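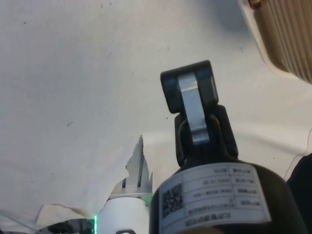

4. Setting up the prospect board

Do section 3 first (logins). If you haven't got a staff login yet the board menu is greyed out and none of this will work.

Stoselon keeps prospects and current squad apart. Prospects live on the board, squad lives in Roster. Don't add a player to both. If he's already in Roster from a summer camp, use Move, step 4.3.

What you need before starting:
The season's import sheet (CSV, not the spreadsheet itself)
Your position list, agreed with the head coach
Film links, or the clips if they're short
A laptop. Phone works for looking, not for setting up

4.1 Make the board

1. Log in, go to Recruiting, then Boards, then New board.
2. Name it by intake year and side of the ball. Offence and defence get one each. Special teams goes on the defence board, don't ask.
3. Pick a template. Use Skarkevside Standard. The blank one has no position codes and you will be typing them in by hand.
4. Leave Public page set to Off.
5. Save. Wait for the green tick before leaving the page.

Caution: Public page puts names and offer status on the open web. Leave it off until signing day is over. It has been left on before and a player's school rang us.

4.2 Import the players

1. Open the board, press Import, choose the CSV.
2. Match the columns. Stoselon guesses most of them. It always guesses Height wrong, so set that one yourself. Centimetres.
3. Set Graduation year as required. Rows with out it get skipped and you aren't told which.
4. Press Check. Read the warnings. Yellow ones can wait, red ones can't.
5. Press Import and leave the tab open.

The full regional list is 1,942 rows, takes a few minutes. If the bar stops near the end give it time, it's building the search. Closing the tab halfway leaves you with half a list and duplicates when you try again.

Error 489 means two rows have the same player ID. Usually twins or brothers at the same school. Sort the sheet by ID, change the second one, import again.

Note: the star ratings column is optional. If you bring it in, put the source in the Source column too. A four from one service isn't a four from another and the board won't tell them apart.

4.3 Move a player from Roster

1. Find him in Roster.
2. Actions, then Move to board. Pick the board.
3. Tick Keep medical if he's been seen by the physio. Unticked, that record is archived and only an admin can get it back.
4. Confirm.

Copy is next to Move in the menu. Not that one.

4.4 Statuses

Every prospect has one status. Change it the same day something changes, not on Monday when you get round to it.

Watching. On the list, no contact yet.
Contacted. Somebody on staff has written or rung. Put who.
Visited. Been to campus, official or unofficial. Tick which.
Offered. Head coach has said so. Date goes in automatically.
Committed. Verbal only. Can change.
Decommitted. Was ours, has reopened things or gone elsewhere.
Signed. Paper in. Locks the row.
Closed. We've stopped, or he has.

When a player decommits:
1. Change the status to Decommitted. Do not delete him. Do not use Closed.
2. The box asks for a reason. Fill it in with what he or the family said, in plain words. Guesses go in Notes, marked as guesses.
3. Untick Count against class. Otherwise your scholarship total is one too high and the depth view goes red.
4. Leave his position coach on the row. He still gets the alerts.
5. If he's asked for no contact, tick No contact. This turns off the mailings for him, all of them, including birthdays.

Caution: step 5 is not instant. Mailings already queued still go out. Go to Mail, Queue, and take him out by hand.

Going the other way (someone else's commit reopens and we want him) he goes back to Watching first, then Contacted. The board won't let you jump straight to Offered. There's an override, head coach only.

4.5 Notes and film

Notes are cut at 200 characters. Anything after that is lost when you save, no warning. Longer reports go in as an attachement under Reports.

1. Open the player, press Film.
2. Paste a link, or upload a clip. Clips up to 500 MB.
3. Tag it. Opponent, half, position he was playing. Linebackers need inside or outside as well or they don't show in the Sturis cut-ups.
4. Save, then play the first few seconds to check it's the right lad. Jersey numbers change between seasons.

Full games don't go here. Put them on the Tang drive and paste the link. Tang links run out at the end of May every year, so re-paste after that.

4.6 Who sees what

Head coach: everything.
Co-ordinators: both boards, can change status up to Visited.
Position coaches: their own position, notes and film only.
Student assistants: import and film. No phone numbers, no home addresses.
Guests: nothing on the boards.

To change someone's level go to Settings, Staff, find the name, change the drop-down, Save. They have to log out and in again. If they say it hasn't worked they haven't logged out.

Note: position coaches who cover two groups need both ticked. Safeties and corners are seperate groups.

4.7 Alerts

1. Settings, Alerts.
2. Turn on Status change and New film. Leave Profile edited off, it fires every time somebody fixes a spelling.
3. Choose app or email. Both at once sends everything twice.
4. Quiet hours, 10pm to 7am. Offers and decommits ignore quiet hours unless you tick the box underneath.

4.8 If it goes wrong

Board is empty after import. Filter's on. Press Clear filters, top right.
Player missing. Check graduation year on the sheet, then check Roster.
Heights look mad. Column was read as inches. Undo import (you get one undo) and redo 4.2 step 2.
Row won't edit. He's Signed, so it's locked. Head coach can unlock.
Class total is wrong. Look for a Decommitted with Count against class still ticked.
Film won't play. Try the link in another browser. If it's a Tang link see 4.5.
Two of the same player. Open both, pick the one with more notes, Actions, Merge. Merge can't be undone.

Anything else, Wen-hsiung Fang in the recruiting office. Send the board name and the player ID, not a photo of your screen.

Next: section 5, visit weekends.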